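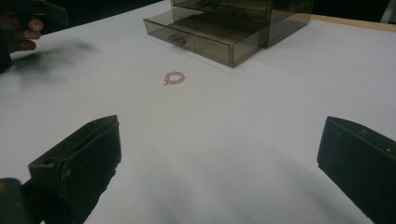

上门收纳这门生意，在我认识的人里大致有两种评价，一种说救了命，一种说交了智商税。我一直偏向后一种，所以约到一位做过这行又退出来的人，去之前就存了点看热闹的心思。她不愿意留名字，也不让写她在哪个城市，只说可以写她做了3年，进过148户人家。她把见面地点定在一间按小时租的工作室里，白桌面，远处那一侧露着一条浅色的木边，收纳课宣传页上最爱用的就是这种桌子。她坐下来先用手掌在桌面上抹了一下，说：“你看这种白，什么东西放上去都显得该扔。我以前讲课，专门要求主办方给我准备白桌子。”

我问她，这算不算作弊。

“算布景吧。”她说，“你家里的桌子什么颜色？深的，花的，贴了膜的，上面还有一块被热锅烫过的印子，对不对？同一堆充电线，放你家桌上是充电线，放白桌上就是问题。学员一看，哎呀，我的生活怎么这么乱。后面的话就好讲了。”

她讲话很快，经常一句话没说完就跳到下一句，中间不停地给自己添水。后来我整理录音，发现她有好几处前后对不上，比如开头说自己从来不劝客人扔东西，过了半个钟头又讲了一个她劝人扔掉整柜旧被子的事。我没有替她抹平。这篇稿子里她的话我只删了重复的部分，顺序稍微动过。

她入行前在一家叫Getport的公司上班，做收纳用品的采购和选品。公司不大，主要给别人贴牌，自己也有一条线，叫Skalivley，卖给城里那些刚租到房子、刚搬家、刚离婚的人。“刚”这个字是她反复强调的。“我们开会的时候不说年龄，不说收入，说‘刚’。人在‘刚’的时候肯花钱买盒子，过了那个劲就不买了。”

我问这个判断有没有数据。她说有过一份调查，发到每个人手上的是一页纸，结论写得很漂亮，问卷是怎么发的、收回来多少，纸上没有。“我问过一次，没人理我，后来我也不问了，毕竟结论是对我有利的。”

这种坦白我喜欢，但也得提醒读者，她现在靠写稿和给一家物业做培训过活，已经不从收纳里挣钱了，坦白起来没什么成本。我当面跟她说了这个意思，她点点头，说那你就这么写。

Skalivley的东西我家里有一件，一个抽屉分隔板，买的时候觉得很聪明，装进去以后抽屉就关不严了。我讲给她听，她一点都不意外。“抽屉内高没有标准。你去量十户人家的抽屉，能量出十个数。我们做分隔板只能猜一个中间值，猜高了关不上，猜矮了东西往隔壁爬。退货里面最大的一类就是这个，尺寸。第二大的一类你猜是什么？是没有拆封。买回去，在墙角放着，放到有一天看着心烦，就退了。”

她说没拆封的退货让她第一次对这行起了疑心。一个人下单买盒子的时候，大概已经把整理这件事的快乐提前用掉了。盒子到了，剩下的全是体力活。她当时把这个想法写进了周报，主管在旁边批了一句，建议把开箱做得更有仪式感。

“后来就加了一张卡片，上面印着‘恭喜你迈出第一步’。”

她离开Getport的那年三月，正赶上公司搬仓库。她说仓库里装收纳盒的纸箱堆得没法走人，货架标签贴错了一排，几个同事蹲在地上找一批找不到的货，那批货的包装上印着“一眼看见，一手拿到”。她讲到这里自己没笑，我笑了。她说你别笑，当时真的急，客户在催。

接着她去学了收纳师。教她的机构叫MacLeish，名字听上去像苏格兰人开的，其实跟苏格兰没有关系，她问过，前台说是注册的时候图好听。课程分初级、中级和一个叫“导师”的级别，初级最便宜，内容也最实在：怎么叠衣服，怎么量柜子，怎么跟客人约时间，遇到客人哭了怎么办。中级开始讲人生。到了导师级，教的东西就是怎么招初级学员。

我问她上到哪一级。

“导师。”她说，“不然我哪有资格说它不好。”

我说这话听着像是在给自己找台阶。她想了想，说可能是。她那时候真信，信到回家把父母的碗柜全拆了重排，母亲有半个月找不到盐。她现在回头讲这件事，讲得很有节目效果，我猜已经讲过很多遍。不过中间有一个细节像是临时想起来的：母亲没有跟她吵，自己偷偷去买了一包新的盐，藏在阳台的花盆后面，做饭的时候走过去拿。她过年回家浇花才看见。

“她宁可走到阳台去，也不想用我给她设计的动线。”

收纳师这个行当里，“动线”是个很大的词。我查过几家机构的介绍，几乎都有一段讲动线，配一张户型图，上面画着弯弯绕绕的箭头。箭头从门口进来，经过玄关、厨房，最后落在一张沙发上。画得都很像那么回事，可我始终没看到有谁解释这些箭头是怎么得来的，跟着住户走过吗？走了几天？孩子生病那天也这么走吗？

她说她跟过。刚开始接单那阵子比较认真，会请客人先录几天生活，或者自己在人家里坐半天，看他们怎么拿东西。坐了几户以后就不坐了，原因很俗，坐半天是不收钱的。后来的动线图都是在家里画的，照着户型图，先画主卧到卫生间那一段，这一段总不会错。

“客人看得出来吗？”

“看不出来。客人拿到图都会说，对对对，我就是这么走的。你画成什么样他都会说对对对。我有一次发错了，把一户的图发给了另一户，人家回我一个大拇指。”

我让她再确认一遍这件事，她说确认，发错的那两户户型差得不算太远，都是两间卧室。我把这句补充写在这里，免得传成一个更好笑的版本。

收费是我最想问的部分。她报的价是每小时600元，两个人上门，工具自带，收纳用品另算。她说在她那个圈子里不高不低。一户做下来少则一天，多则三四天，衣帽间最费时间，厨房最脏，书房最容易吵架。

我觉得贵，直接说了。她也没有辩解，只是把账摊开给我看：助理要分，平台要抽，来回路上的时间不算钱，还有盒子。盒子那部分才是争议最大的，很多收纳师的利润在盒子上，按进价加一截卖给客人，客人以为是代买。她说自己头一年也加，后来不加了。我问为什么，她说有个客人自己去网上搜到了同款，截图发过来，什么也没说，就一张截图。

“比骂我还难受。我把差价退了，她收了，也没说谢谢。后来我就把链接直接发给客人，让他们自己买。收入一下子少了很多，少到我开始想，那我到底在卖什么？”

这个问题我替她回答不了。按照行业里通行的说法，卖的是时间、专业和陪伴。时间好理解。专业我不太敢认，叠衣服的方法网上到处都是。至于陪伴，听上去最虚，她反倒认为是唯一站得住的一项。

她举的例子是一位退休教师，一个人住，家里并不乱，东西也不多，约了她整整一天。到了以后发现没什么可收的，老人把一只箱子搬出来，里面是丈夫留下的领带，一条一条地讲，哪条是开会戴的，哪条是女儿结婚戴的，哪条买贵了两个人还吵了一架。讲完了，照原样放回箱子里，一条也没有扔。她坐了一下午，帮着卷了几条，走的时候老人按一整天付钱，她不要，推来推去，最后收了半天的。

“按MacLeish的教法，那天我是失败的，没有产出，没有前后对比照。可是你要问我148户里头哪一户做得最像样，我第一个想到的就是她家。”

我对这种故事一向有点警惕。每个离开某个行业的人，手里都有一个老人和一只箱子，拿来说明自己当年也不全是在骗钱。我没有怀疑她编造，她讲领带的时候说得出料子，说得出其中一条背面的线头开了，这些不太像编的。可是一位老人付钱请人听自己讲丈夫，这事到底该算收纳做得好，还是算别的什么地方出了缺口，我觉得值得想一想。她听了，说你这个问题问得挺没意思的，人家那天高兴就行。

我把这句记下来了。可能她是对的。
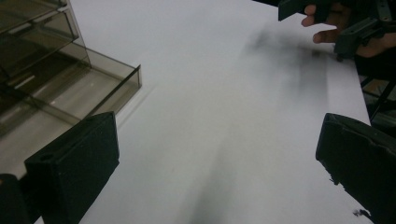 前后对比照要单独讲一讲，她认为整个行业是靠这个撑起来的。一张乱的，一张齐的，中间一道竖线，谁看了都舒服。她自己的主页上曾经全是这种图，点赞最多的一组是个化妆台。她告诉我拍“之前”那张是有讲究的，窗帘要拉上，顶灯要关掉一半，柜门全部打开，再把抽屉里的东西往外扒一扒。拍“之后”就全反过来，窗帘拉开，补一盏灯，台面上摆一枝花。

“扒一扒？”

“就是让它看起来更符合它本来的样子。”她说完自己也觉得不像话，摆摆手，“行吧，就是弄乱。不是每次都弄。有些家不需要我弄。”

她说更不老实的地方是时间。照片都是当天拍的，收完就拍，拍完就走。那一刻当然好看，谁家刚收完都好看。她从没在MacLeish的任何一页课件上看到过隔了几个月再拍的照片，也没有听哪位同行主动提过回访。她自己回访过一次，是做满第二年的时候，心血来潮，给以前的客人发消息，说可以免费上门看一看，帮忙微调。肯让她去的不多，她挑了6户。

我追问结果，她先说了一通别的，讲路上堵车，讲有一户养了猫，绕了一会儿才绕回来。

六户里面，有两户跟她走的时候差不多。一户是前面说的退休教师，本来就不乱。另一户请了住家阿姨，阿姨比她还厉害，柜子里贴的标签都换成了自己的，字写得歪，但是每个都对得上。剩下四户回到了原样，其中一户比原样更挤，多出来的是她推荐买的盒子。盒子空着，摞在柜顶，主人见她抬头看，赶紧解释说这些准备以后用。

“她跟我道歉。”她说，“你懂那个感觉吗？她花了钱，没管用，然后她跟我道歉，说自己太懒，没有坚持住。我嘴上说没关系没关系，心里想，完了，这跟那些减肥产品是一回事。有效是我的功劳，没效是你的问题。”

六户当然说明不了什么，愿意让她进门的和不愿意的很可能就不是一类人。这一点我提了，她说她知道，她也不拿这个当研究，可是她后来再也没法站在白桌子前面讲“一次整理，终身不复乱”了。这句口号是课上发的，印在文件袋上。她的文件袋还留着，现在拿来装水电费的单子。

讲到口号，她来了精神，一口气给我背了好多。什么先清空再归位，什么物归原处，什么不心动就放手。她背得很熟，背完一句评一句。清空再归位她认为有道理，只是没人告诉客人，清空以后有一个阶段满地都是东西，连床都上不去，很多人就是在这个阶段崩溃的，尤其是自己在家动手的那些人。物归原处，她说等于没说，原处在哪儿才是难题。不心动就放手，她最烦。

“通马桶的搋子，你心动吗？”

我说不心动。

“你敢扔吗？”

这个例子肯定也是讲过的，节奏太好了。不过道理不差。一个家里让人心动的东西本来就没几件，多数东西是用来应付的，应付漏水，应付来客，应付孩子明天要带去学校的那张硬卡纸。她说最应该请收纳师的家庭往往就是这种，事情多，人多，地方小，每样东西都有用，但又都不常用。偏偏这种家庭她帮得最少。地方就那么大，把冬天的被子竖起来放，也还是那么多被子。

我问她，有没有跟客人直说过，你家的问题是房子小。

“说过一次，对方回我，那我还找你干什么。”

我们中间歇了一阵，她出去接电话，我翻她带来的东西。她带了一本旧的工作笔记，允许我看，不允许拍。里面多数是尺寸，柜子的深、宽、高，旁边偶尔夹一句话。有一页写着“男主人不同意，鞋”，下面画了两道线。另一页写“问清楚钢琴谁弹”。还有一页什么尺寸都没有，只写了“不要动北屋”。她回来以后我问北屋是什么，她把本子合上，说这个不讲。

男主人和鞋那一页她倒是肯讲。那是一个星期六，女主人约的，男主人事先不知道，早上开门看见两个陌生人戴着手套站在玄关，脸色就变了。女主人要清理的是丈夫的球鞋，说占地方，说很多双一年都不穿。男主人一双一双地拿回去，嘴里念着每一双的来历。她和助理夹在当中，收也不是，不收也不是，钟点照走。到了中午，两口子到卧室里关上门吵，她们在客厅把能做的都做了，把报纸叠齐，把遥控器排成一排。

“后来我接单先问一句，家里其他人知不知道我要来。光这一句就推掉了不少生意。”她说，“请收纳师的人里头，有相当一部分想收拾的是别人的东西。自己的都有用，别人的都占地方。丈夫看妻子是这样，妻子看丈夫也是，儿女看父母尤其厉害。”

她认为收纳师在这种时候是被请去当枪的。付钱的一方需要一个外人，穿着围裙，拿着卷尺，用专业的口气把自己平时讲了很多遍的话再讲一遍。话由外人讲出来，就不算吵架了。至于那个东西被收走的人是什么感受，流程表里没有这一栏。

我想起自己家里的一件事，跟她讲了。我父亲有一抽屉螺丝，各种规格混在一起，我某年趁他出门，买了带格子的盒子给他分好类，还挺得意。他回来看了一眼，没有说什么，隔了几天又全倒回抽屉里去了。他的说法是，找螺丝的时候要用手扒拉，扒拉的过程里会看到别的，看到了就想起来还有什么东西没修。

她听完半天没有接话，然后说：“你父亲这个我没法反驳，课上也没教。”

说回钱。除了上门，这行另一块收入来自软件。她给我看了手机上一个叫Zerent的应用，她当过一阵子它的推广人。使用方法是把家里每件东西拍照录入，写明放在哪个柜子哪一层，以后要找就搜。她为了推广，老老实实把自己家录了一遍，录到600多件的时候停了，当时厨房还没开始。

“录的那几天，我家是最乱的。每样东西都要拿出来拍。拍完放回去，放回去的时候又想，是不是放那边更好，一挪，刚才录的又错了。”她把屏幕往下划，给我看其中一条，备注写着“透明胶带，书桌左一”，“你猜透明胶带现在在哪儿？”

我猜不到，她也不知道。

软件按年收费，续费之前会弹出来一句话，提醒你还有多少件物品等待归位。她说这个数字是只涨不跌的，软件不晓得你扔了什么，你扔一件东西还要专门进去点一下删除，谁会干这种事。她把意见反馈上去，对方回复说正在优化，附了一个笑脸。推广费倒是按时打过来的，这点她要我写清楚，对方没有拖欠过她。

我问她现在怎么看那些还在行里的人。她有点为难，说多数是好人，很多是带完孩子重新出来工作的，肯吃苦，蹲在别人家地上一蹲就是一天，膝盖都不好。她自己的膝盖也不好，上下楼要侧着走。她们当中不少人交了学费以后一年也接不到几单，真正挣到钱的是办学的。她不想写一篇东西让这些人更难接到单。

“那你为什么还接受采访？”

“你给我发了四条消息。”她说。

我确实发了四条。

有一段对话我犹豫过要不要放进来，放吧。我问她，如果读者现在就在家里，面前一堆东西，不打算花钱，该怎么办。我问得很随便，本来以为她会拒绝，毕竟前面把整个行业都数落了一遍。结果她回答得特别具体，具体得有点啰嗦。

她说先别买盒子，一个都别买。找鞋盒，找装月饼的铁盒，用着，用到你嫌它难看，再去买一个同样大小的，那时候你至少知道要多大。再就是别从衣柜开始，衣柜是用来劝退人的，从药箱开始，药箱小，而且上面印着日期，过没过期不用跟自己商量。药箱弄完如果还有力气，就去弄装塑料袋的那个塑料袋。

“每家都有的。”她说，“一个大塑料袋，里面全是塑料袋。你留一把，剩下的拿去装垃圾。弄完今天就到这儿，别再弄了，去吃饭。”

我问标签要不要贴。她说看家里几口人，一个人住贴给谁看呢，有老人就要贴，字写大，别用英文，也别用那种细细的手写体。她见过有人家里的调料罐贴的是花体字，孩子的奶奶来住，炒菜放了一个月的糖，大家都说奶奶口味变甜了。

衣服怎么叠，她说随便。我不信，一个教过叠衣服的人说随便。她就站起来，把自己搭在椅背上的外套拿下来，在桌面上给我叠了一遍标准的，前襟对齐，袖子往里折，三下，立得住。叠得确实漂亮。然后她拎起来抖开，又搭回椅背上去。

“我在家就这样，搭着。第二天还要穿的。”

谈话的后半段她有些累，话开始变短。我问了几个准备好的问题，效果都不好。比如我问收纳热和房价有没有关系，她说应该有吧，你去问懂房价的人。我问极简主义是不是有钱人的游戏，她说她见过很有钱的人家里堆得像批发市场，也见过合租屋里的姑娘只有一个箱子，那个姑娘一点都不觉得自己极简，她觉得自己穷。我觉得这句好，请她展开，她说没什么可展开的，就是这样。

我还问她有没有后悔。她说学费那部分后悔，后悔得很，钱够她母亲换一套厨房了。别的说不上。进过那么多人的家，看过那么多人床底下的东西，她说现在看谁都比较客气，在地铁上看见一个西装笔挺的人，会想他家大概也有一个装塑料袋的塑料袋。

关于回头再做这行，她说不会，但也留了个口子。那位退休教师前阵子给她发消息，说想把书架理一理，问她还上不上门。她回复说不做了，过了一会儿又补了一条，说可以过去坐坐。我问去了没有，她说还没定，对方要等女儿出差回来，女儿有几本书夹在里面，得本人在场才能动。

工作室的时间到了，管理的人在门外敲了两下。她把水杯、笔记本、充电器往一只布袋里一塞，充电线没有绕，拖了一截在外面。走到楼下她又停住，从袋子里往外掏，掏了好一阵，说钥匙呢，刚才还在的。后来在外套口袋里找到了。她让我把充电线那一截也写上，钥匙就算了，我跟她说我两样都写。

她的母亲现在做饭，盐放在灶台右手边，一只没有盖子的碗里。她在路口等车的时候跟我讲的，说下雨天会有点结块，拿筷子捅一捅就行。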